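Mahlet Belay has printed cloth in Pledlow for four years, and she still lights up when the talk turns to branches. "I love a thin, wandering line," she says. "You can follow it right across a table!"

Her favourite ground is plain white, with curving grey-brown stems, small grey-green leaves and tiny dark red flowers.

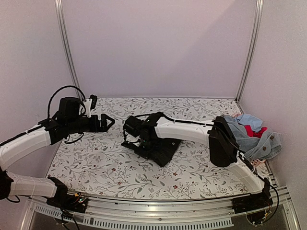 The red came last, in October, after weeks of trying pinks. "Too sweet," she laughs. "Then I mixed this one and ran to show Henok." Next she wants to try it on curtains.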